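Losden Planisphere and Night Sky Field Kit: a long review
February 1, 2020

I have owned a lot of star charts. Paper ones that went soft in the dew, a plastic one that warped on the dashboard, three phone apps, and a big wall map that I still love but can't exactly carry into a field. So when I tell you that the Losden kit has been out with me on nearly every clear night since I bought it, please take that as high praise from a fussy person!

The kit comes in a flat zip case. Inside there is a planisphere (the turning disk that shows you which stars are up at a given date and hour), a spiral-bound guide of 80 pages, a red flashlight, and a folding card for measuring angles on the sky with your arm held out. No batteries for the flashlight, which takes two AAAs, so have some in the drawer.

The planisphere

Let me start with the disk, as it's the reason to buy the thing. It is made for 40 degrees north, and that suits me very well, living as I do just outside Sutter. If you're down on the Gulf Coast or up in Canada you'll want one of the other versions. The disk turns smoothly but stays put once you let go, and that matters more than you'd think when you are wearing gloves and holding it over your head.

What I love most is what they left off. Only the stars you can really see from a small-town backyard are printed, plus a few faint ones where they finish a figure. The Milky Way is a pale gray wash. The constellation lines are thin, and the names are set along the curve of the sky so that they read the right way up when you face that part of the horizon. I found Lepus, under Orion's feet, on my first evening with it – I had been looking straight over that poor hare for years.

The back has the southern view, redrawn so that the stars near the horizon aren't stretched out like taffy. Most one-sided disks make a mess of Scorpius. This one gets it right, and I can't wait to use it in summer when the whole tail is up.

One gripe: the hour scale is in standard time only. There's a small note telling you to subtract an hour for daylight saving time, printed in the smallest type on the whole disk, and under a red light I can't read it at all. I've put a dot of nail polish there to remind me.

The guide

I expected the booklet to be filler and I was wrong. It goes through the year month by month, with two facing pages of sky tour for each, and then gives the rest of its space to the stories. And what stories! It has the Greek ones, of course, but it also gives the Arabic names their due and explains what they mean, so that Deneb is a tail and Fomalhaut is the mouth of a fish. There is a good chapter on how the Egyptians watched for Sirius before dawn and what that had to do with the flooding of the Nile, and another on Polynesian navigators and the rising points of stars. I read that one twice.

The April pages are a nice sample of the style. You begin at the handle of the Big Dipper, follow the arc to Arcturus and carry on to Spica, and along the way you're told how farmers, sailors and priests made use of those same stars. It's written for grownups but a bright ten-year-old would manage.

I did find a couple of slips. The double star Albireo is listed under Lyra on one page and correctly under Cygnus on another. And the index is thin, so you'll be leafing around a bit when you want the Pleiades (they're in the November tour, and again in the chapter on calendars).

The flashlight

Fine, but only fine. It has two levels, and the lower one is still brighter than I'd like. I put a layer of masking tape over the front and now it's perfect. My older Dovico light is dimmer and has a better switch, so I carry that one and leave the kit's light in the car for company.

The angle card

A fun little extra. You hold it at arm's length on its string and read off degrees against the marks on the edge. The Dipper's pointer stars come out a hair over five degrees apart, just as they should. I've used it to track how high the moon gets from week to week, and my notebook now has a whole page of this, with a very wobbly curve.

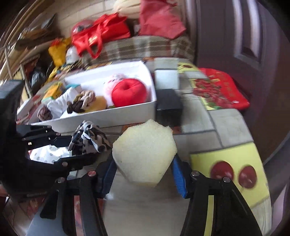
The string is a touch short for anyone with long arms, and if you replace it you'll need to measure carefully, as the distance from eye to card is what makes the scale work. The guide gives the correct length on the inside back cover. I did mine over with waxed thread and it hasn't stretched.

How it has held up

Very well so far. The disk has been rained on, sat on and once left out overnight in a hard frost, and it came through with a single scratch across Cepheus. The zip case is the weak spot. The pull tab came off mine in the second week, and a paper clip has done the job ever since. The spiral binding lets the guide lie flat on a car hood, and the pages are coated, so dew wipes off.

Compared with the others

The Indport planisphere is the one most people will have seen in museum shops. It's larger, and beautiful, with more than 200 stars named on it, but for me that is too many when I'm trying to teach somebody the sky. At home on the table I'd pick the Indport. Outdoors I want the Losden every time.

I give the kit 9 out of 10, with the missing point split between the flashlight and that zipper. If you already own a good red light, see whether your shop will sell you the disk and guide by themselves. Mine would have, if I had asked.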